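Work Organisation and Automation
Unit 6: Service robots in cleaning and housekeeping work
Handout to accompany the lecture of 18 January 2024
Prepared by Borghild Hägglund

6.1 Scope

Unit 5 dealt with fixed automation in packing and dispatch. In those settings the machine stays in one place, the workpiece comes to it, and the job of the operator is defined largely by the layout of the line. Cleaning work differs on each of these points. The worker moves, the object being cleaned usually does not, and the order of tasks is settled on the spot according to who is in the room and what state it is in.

The unit uses the Siltden case throughout. Siltden is a serviced residence with 172 rooms and a shared lounge on each floor. Cleaning is contracted to Temance. The trial covered light dusting in the lounges, carried out by a humanoid robot alongside the existing day team. Beds, bathrooms and kitchens were outside the trial.

6.2 Breaking down the task

A task description written for human workers leaves out most of what a machine needs. The Temance work card for a lounge has a single line for soft furniture: "dust and straighten". When Ezequiel Olvera rewrote the card before the trial, the line became six steps:

1. Check that the seat is free of people and belongings.
2. Approach the front edge and stop within arm's reach.
3. Take up the duster in the working hand.
4. Dust from the back of the seat forwards.
5. Dust the arms and the outer sides.
6. Withdraw and report any item that could not be reached.

Step 1 caused the most discussion. Day staff decide at a glance whether a folded newspaper is rubbish or has been left by a resident who will be back for it. No rule could be agreed that gave the same result, and the final card tells the robot to leave the whole seat and report it. A member of staff then deals with it. The work has been moved to another person and another time, and it should be counted in any estimate of hours saved.

The choice of tool was also taken from existing practice. Temance kept the hand duster already in use and did not order a special attachment. This has two effects. Tools can be shared between staff and machine, and a member of staff can take over a half-finished job without changing equipment. Against this, a hand tool demands a steady grip and some control of pressure, both of which a person supplies without thinking.

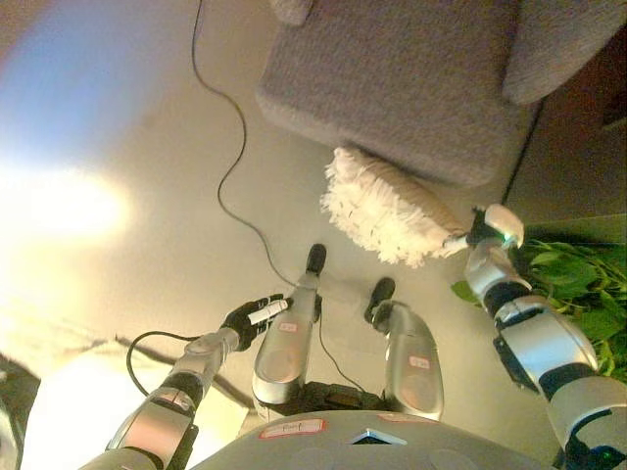

Fig. 6.1. Dusting at a sofa, seen from head height. The duster is in the right hand; the left holds a small white object.

Note the distance between the feet and the sofa in Fig. 6.1. With the duster held out in front, its tip comes close to the lower front edge of the seat. Reach is the sum of arm and tool, and the stopping point in step 2 has to be set for the pair. A change of duster means a change of stopping point. Cables on the floor belong in the same calculation. The long black cable in the figure passes the side of the sofa and ends near one foot, and a route that suits the arm may be a poor one for the feet. In a human work card the floor is rarely mentioned at all.

6.3 Changes to jobs

Three changes were recorded in the interviews carried out by I-hsuan Lau with the day team.

(a) Preparation. Lounges must be made ready before the robot starts. Low tables are pushed back, loose rugs rolled and bags moved. This work did not exist before the trial and had no time set against it on the rota until October.

(b) Attention. Staff working in the same room reported that they listened for the machine while doing something else. Berenice Tlapale, the team leader, described it as "having one ear in the next room all morning". Divided attention of this kind does not appear in a time study, which records only what the hands are doing.

(c) Judgement. The simplest part of the work was passed to the machine, and the share of awkward cases in each worker's day rose. Some of the team welcomed this. Others pointed out that dusting had been the light part of the shift, the part in which the back could rest between beds. When light work is removed, average physical load may rise even if total hours stay the same. Compare the discussion of rest allowances in Unit 4.

6.4 Measuring the effect

The usual measure is minutes of staff time per lounge. It is easy to collect and easy to misread. Before the trial, the work card allowed 6 minutes for dusting a lounge. If the robot does the dusting, it is tempting to enter the full 6 minutes as a saving. The correct figure is the allowance less preparation, less follow-up on reported items, less any time spent watching.

Worked case: preparation takes 4 minutes and there are no reported items. The saving is 2 minutes per lounge, provided that no one has to stand by. If one member of staff must stay in the room throughout, the saving is nil or negative, depending on how long the machine takes.

Florante Dumlao's note for the Gineck working group proposes a second measure, the share of machine jobs finished without any help from staff. He suggests 70 per cent as the lowest level at which preparation is worth the effort. The threshold was chosen for the Siltden rota and should not be carried over to other sites without a fresh calculation.

6.5 Responsibility and handover

The following rules were agreed with the day team before the trial and are given in the wording of the site notice.

The member of staff who prepares the room starts the job.
Any member of staff may stop the job at any time and need not give a reason.
A stopped job is not restarted by the person who stopped it until the team leader has been told.
Unreached items go on the ordinary defects sheet.

The second rule deserves attention. In an earlier draft a reason had to be entered for each stop. The team objected that this would turn every stop into a mark against somebody, and the requirement was withdrawn.

6.6 Questions for the seminar

Rewrite one line of a work card known to you in the manner of section 6.2. Mark each step at which a person would use judgement.

Under what conditions would moving preparation to the night shift reduce total working time, and who would gain?

Should rest allowances be revised when light tasks are automated? Refer to 6.3 (c).

Reading for Unit 7: Delaunay case file, parts 1 and 2. Bring the blank rota sheet.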